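写真集の造本と印刷立ち会いについて、連投します。ハビエラ・ソーサ(Javiera Sosa)の新刊『Dullstead』の制作に組版と製版の側で関わったので、その作業記録です。内容の解釈には触れません。

まず本の前提。Dullsteadは操業を終えた採石場の町で、ソーサは町の外周道路だけを歩いて撮っている。フィルムは6×7判のカラーネガ。町の中心部の写真は一枚も入っていない。編集はパンテリス・スパノス(Pantelis Spanos)、版元はVulent。

判型は左右が天地より少し長い横位置。原版の比率がほぼ正方形に近いので、縦位置の判型にすると下の余白が大きくなりすぎる。横位置にすると今度は背が短くなり、開いたときにノドの力が弱くなる。どちらを取るかで最初の打ち合わせが終わった。

スパノスは縦位置を推していた。理由は書店の棚。横長の本は棚から背が引っ込むか、小口が前に飛び出す。流通の話としては正しい。ただ、見開き裁ち落としが8箇所ある構成では、横位置のほうが水平線を素直に置ける。最終的に横位置で決まった。

製本は糸かがりの上製、背はホローバック。コデックス装も検討したが、見返しの紙に写真を刷る案が先に決まっていたため外した。見返しに図版があると、表紙と本文の接続部に視線が止まるので、糊のはみ出しや紙のつっぱりがそのまま欠点として見える。コデックス装の試作は2冊作って、両方とも見返しに波が出た。

紙の選定。本文用紙はCeleの非塗工。塗工紙との比較刷りを同じデータで行った。非塗工はインキが沈むので、シャドウ側の階調が詰まる。ソーサの写真は曇天が多く、中間調からハイライトに情報が集まっているため、詰まっても失うものは少ないという判断。

ただし例外がある。採石場の坑口を撮った一連の写真は、画面の半分以上が暗部。ここだけ紙を替えて別折にする案が出たが、折の途中で紙厚が変わると小口に段が出る。紙は替えず、製版でカーブを個別に当てた。

カーブの当て方。全体にシャドウを持ち上げるだけだと、坑口の黒がグレーに転んで穴に見えなくなる。最暗部の総インキ量は落とさず、その手前の領域だけを開く。K版の立ち上がりを遅くして、CMYで暗部の手前を支える形にした。

色校正の初校で問題になったのは空の色。曇り空のニュートラルグレーがわずかに緑に寄った。紙の白が黄色寄りなので、数値上のグレーをそのまま刷るとこうなる。Mを足すと今度は地面の砂利が赤くなる。空と地面で別のマスクを切った図版が7点。残りはプロファイルの差し替えで収まった。

プリント見本は作家手焼きのタイプCプリント。光沢面のプリントを非塗工紙で再現する以上、濃度は物理的に届かない。見本に合わせるのではなく、見本の中の隣り合う写真どうしの差を保つほうを優先する。この方針は初校の前に作家に文書で出しておいた。後から言うと揉める。
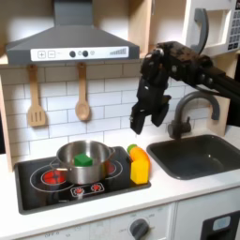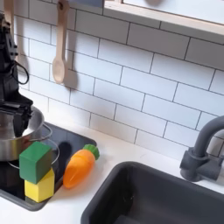
印刷立ち会いは9月。版元側からスパノス、作家、製版から自分。機械は菊全の8色機で、本文は4色+マットニスの構成。ニスは全面ではなく図版部分のみ。非塗工紙にニスを引いても艶は出ないが、インキの擦れが減る。横位置の重い本は頁をめくるときに紙面どうしが擦れやすいので、ここは省けない。

最初の台で見当が少しずれた。非塗工は湿し水を吸って伸びる。裏を刷る前に紙を寝かせる時間を延ばしてもらい、進行は半日遅れた。伸びた紙にデータを合わせる方法もあるが、面付けの位置で伸び方が違うのでやらなかった。

立ち会いで見る順番。自分の場合は、まず文字だけの頁、次にいちばん明るい図版、最後にいちばん暗い図版。文字頁を先に見るのは、図版を見た後だと墨の濃度の判断が甘くなるため。作家は逆に、真っ先に自分の気になる一枚を見る。これは止めない。止めても見る。

刷り出しの確認は色温度を管理した観察台の下で行うが、最後に一度、窓際に持っていく。読者は観察台の下で本を開かない。今回は窓際で坑口の写真を見て、Kを少し戻した。観察台では差が出なかった。

乾いた後の濃度低下について。非塗工紙は刷った直後と翌日で濃度がはっきり落ちる。立ち会い時に「少し濃い」と感じるところで止めるのが通例。ソーサは初めてこの紙を使うので、翌日の乾いた刷り出しと直後の刷り出しを並べた束見本を前もって用意しておいた。口頭の説明より早い。

文字まわり。キャプションは図版の頁に置かず、巻末に一覧でまとめた。番号は頁番号ではなく撮影した地点の番号。外周道路の里程標に合わせてあるので、途中が抜けている。誤植と思われそうだが、凡例を一行だけ入れて済ませた。

巻末のテキストはラファイル・ミハイリディス(Rafail Michailidis)。Dullsteadの測量図を扱った文章で、最も古い図は1768年のもの。この図を図版として入れるかどうかで意見が割れた。入れると写真が図の絵解きに見える、というのが作家の意見。結局、図は入らず、文章の中で言及するだけになった。

組版は欧文と和文の併記。二言語を左右の頁に分けると、欧文が先に終わって片側だけ空く。今回は上下に分け、欧文を上、和文を下に置いた。段の高さは欧文が和文より低い。見出しの位置だけ揃えて、行送りは揃えていない。揃えると和文が間延びする。

書体の選択は版元のアートディレクター、サヴァス・ギカス(Savvas Gkikas)。欧文はウェイトの軽いグロテスク。非塗工紙では文字が太るので、画面上で見るより一段細いものを使う。和文は逆に、細い明朝だと横画が紙の目に負けて飛ぶ。試し刷りでウェイトを一段上げた。

表紙はクロス装に空押し。図版は貼らない。空押しの深さは型を2種作って比べた。深いほうは影がきれいに出るが、芯紙が割れてクロスの目が開く。浅いほうを採用。表題の文字は小さいので、線の細い部分は型の段階で少し太らせてある。

背文字は箔。銀ではなく艶消しの灰色箔。クロスの目が粗いと箔の縁が欠ける。欠けを嫌うならクロスを替えるしかないが、ギカスが欠けた状態を見てそのままでいいと言った。自分なら替えていた。

展示との関係。Woltineでの個展に合わせて刊行する日程だったので、束が決まる前に展示側のプリントサイズが先に決まっていた。展示は全点同一サイズ、本はサイズに大小がある。同じ写真が展示で小さく、本で裁ち落としになることもある。

裁ち落としの図版は、ノドで何ミリ食われるかを先に測ってから配置する。糸かがりでも厚みがあれば中央は沈む。水平線が見開きをまたぐ写真は、左右の頁をノド側にわずかに重複させて配置した。重複量は折の位置で変える。折の中央の見開きは重複なし。

重複を入れると、平らに開いたときに同じ小石が二度見えることがある。見つけた人から指摘が来るはずなので書いておくと、乱丁でも合成でもない。量を減らすと、普通の開き方で水平線が切れる。開く角度のどこに合わせるかという話で、両立しない。

図版の並びは撮影順ではない。スパノスとソーサが床に小さいプリントを並べて決めた順を、こちらで台割に起こした。折の区切りと並びの区切りが一致しない箇所がいくつかあり、白頁を一枚入れて逃がしている。白頁の位置に意味を読む書評が出るかもしれないが、台割の都合。

スキャンについて。ネガのスキャンはハラランボス・ドラコス(Charalambos Drakos)が担当。ドラムではなく平置きの複写方式。膜面の反りを押さえるためにガラスで挟むと、干渉縞が出る。無反射ガラスに替えても、粒子のざらつきが均一な空に乗る。ガラスなしで反りの少ないコマだけ先に撮り、残りを湿式にした。

湿式にしたコマは粒子の見え方がわずかに滑らか。隣り合う頁に乾式と湿式が来ると、曇り空の質感が違って見える。シャープネスを頁単位で合わせた。刷り上がりでは非塗工紙の表面の荒れに紛れて、ほとんど判別できない。画面で合わせたときの手間に見合ったかどうかは微妙。

ゴミ取りは埃だけ。ネガの傷は、撮影時についたものか保管時についたものかを作家に確認してから処理した。撮影時のものは残す方針。坑口の一枚に縦の細い傷があり、これは残っている。検品で一度はじかれたので、版元から製本所に連絡を入れてもらった。

刊行は10月10日、Vulentから。会期中はWoltineの会場でも閲覧用が置かれる。閲覧用は背の割れ方を見たいので、会期が終わったら一冊引き取る予定。開きの癖がどの折に出るかは、次に横位置で作るときの資料にする。

追記。カーブの数値は出しません。紙と機械とインキの組み合わせで変わるため、数字だけ持っていっても再現しない。非塗工で暗部の多い写真を刷る場合は、いちばん暗い一枚と、その次に暗い一枚を同じ台に入れて試し刷りをしてください。差が残っているかどうかを見ます。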